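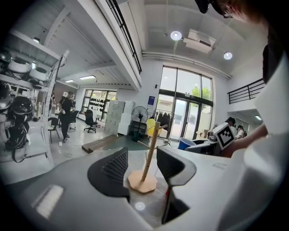 Tengo a mi cargo la cocina común de una residencia de estudiantes y deseo consultar sobre el tratamiento de la madera sin barnizar. En la sala contigua disponemos de un pequeño soporte de madera clara, con base octogonal, una varilla vertical y un brazo corto en la parte superior, que quisiéramos destinar a colgar tazas. El proveedor, Zostach, recomienda aceite mineral; la ficha de Kurau indica cera de abeja. ¿Qué producto resulta más adecuado para una pieza que estará en contacto con la humedad? ¿Es necesario lijar antes? La consulta se formula en enero de 2020 y el soporte debería quedar en servicio este trimestre.

Residencia Terkport

Estimados señores: ambos productos son válidos y pueden combinarse. Proceda del modo siguiente. Lije en el sentido de la veta con grano fino y retire el polvo con un paño seco. Aplique dos manos de aceite mineral, dejando transcurrir casi 10 horas entre una y otra, y termine con una capa delgada de cera. El brazo requiere mayor atención que la base, pues recibe el roce de las asas.

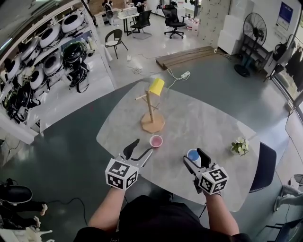

Tazas blancas pequeñas, una con interior azul y otra con interior rosa, sobre la mesa.

Conviene colgar las tazas ya secas. El agua retenida en el borde desciende por la varilla y oscurece la unión con la base, defecto que el aceite no corrige. El tratamiento se repite cada septiembre o cuando la superficie pierda el tono.

Gunnlaugsson

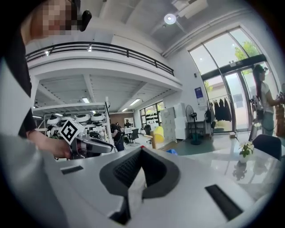

En cuanto a los aceites de cocina, se desaconseja su empleo: el de oliva y el de girasol se enrancian y dejan la pieza pegajosa. El aceite de linaza crudo es admisible, aunque tarda varios días en curar.

maderas_norte

Yo le di barniz y listo. No sé si es apto para vajilla.

usuario_cocina2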